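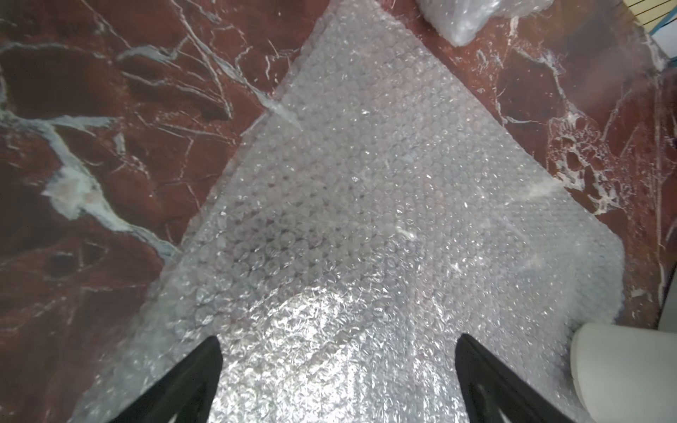

Building a robot arm is a big job, and the hand is where most of the fun is! We built ours at the shared workshop in Pristbridge, on long evenings with the radio on, and we named it Langat. Langat's hand is called a gripper. You might expect it to have five fingers like yours, but lots of robot hands manage with far fewer. Look at the two black fingers with pointed tips, wide apart over the bubble wrap. They haven't touched it yet. A gap like that gives the fingers space to go one on each side of something before they close.

What does a robot arm need?

Hold out your own arm and bend it. You have a shoulder at the top, an elbow in the middle and a wrist near the end, and each one is a joint. Langat has joints too, and every joint has a motor inside it. When a motor turns, the part of the arm beyond it swings along as well. Stretched right out, Langat can reach 60 centimetres, and it can lift 800 grams, so a bag of sugar is too heavy but a mug is no trouble.

There are 27 printed parts in the arm. They came out of the 3D printer at the workshop, which melts plastic and lays it down in thin layers, one on top of another, a bit like icing a cake very slowly. The longest part took from teatime until breakfast! We printed the elbow twice as well, after the first one cracked when we did the screws up too tightly.

The brain of the arm is a little circuit board that we call Seken. It sends a message to each motor saying how far to turn. If Seken tells the elbow to go to 145 degrees, the elbow opens out nearly straight. At 60 degrees it's folded up quite small. (Try it with your own elbow and see how far you can get.)

How does it see?

Robots don't have eyes, but they can have cameras. There's a small one on the wrist, so it looks where the hand is pointing and travels wherever the hand goes. That makes for some odd views! A mug is a tall thing with a handle when it's sitting in front of you at breakfast. From over the top it turns into circles, one inside another.

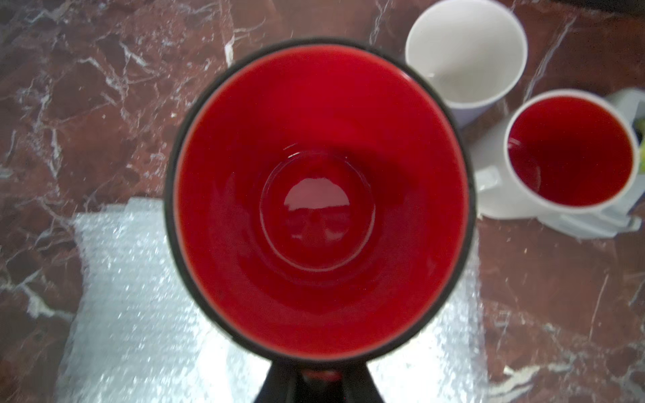 Looking straight down into a big mug, dark on the outside and shiny red on the inside.

You know a mug when you see one, whichever way up it is, because you've met hundreds of them. A computer has to learn that. One way is to show it lots and lots of pictures of mugs from above, from the side and lying down, until it gets good at spotting them. Shiny things make this harder. A bright reflection at the bottom of a mug can look like an object all by itself, and polished stone with squiggly lines running through it has plenty of shapes in it to puzzle a computer too.

Why is bubble wrap so tricky?

A mug keeps its shape when you pick it up. Bubble wrap doesn't – it flops, folds and crumples, and it hardly ever does the same thing twice. It's see-through as well, so whatever is underneath shows faintly through the plastic, and every little bubble can catch the light. Where does the wrap stop and the table begin? You can work that out with a quick glance and a poke of your finger. For a robot it's a proper puzzle.

Wrapping a mug is even harder, as there are two things to think about together. The mug has to go in a good place on the sheet. Then an edge of the sheet has to be pinched, lifted and brought over the top without sending the mug rolling off. Next time you help to pack up some cups, watch your hands and see how many jobs they do that you never have to think about. 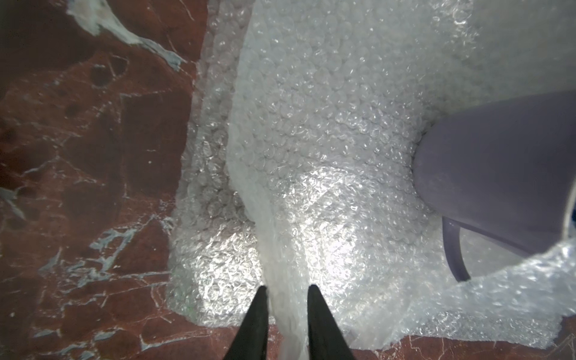
Can a robot hand feel what it is holding?
Some robot hands have sensors in their fingertips that measure how hard they are pressing. Others check how hard the motor is working, and when the motor has to push harder than before, the robot can guess that its fingers have closed on something.

Have a go yourself

You'll need a pair of kitchen tongs, a plastic cup and a piece of bubble wrap. Put one hand behind your back and hold the tongs in the other. Now try to wrap the cup! When you've done it, shut one eye and try again. Our friends at the Usport club had a go in March, and there was a lot of popping.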